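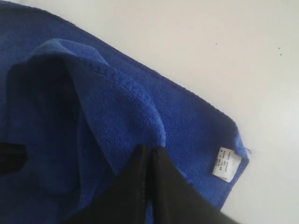
Stanadby folding kit, worth it?

bellybutton_rig
Posted 25/12/2021
Got the Stanadby towel kit for my bench arm and I'm kind of in love with it! Setup took me 2 evenings (the manual skips the wrist camera part completely, grr). Has anybody run it on thick terry? I've got a blue one and I keep fussing over where the fingers should grab.

mopsy13
Go for the hem. One finger on top, the other right at the edge, then close slow.

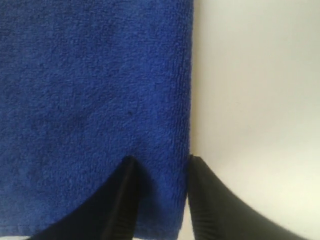 I'd turn the grip force down too, the default is way too high for anything fluffy.

Horkberg_fan
Disagree, I left force alone and dropped the speed. Almost 100 folds since May and no complaints. The Horkberg pads are better though, sorry lol

mopsy13
For double the money, sure.

bellybutton_rig
OK, trying the lower force first. Do the Horkberg pads even fit the Stanadby fingers?

Horkberg_fan
Yep, 3 screws each side.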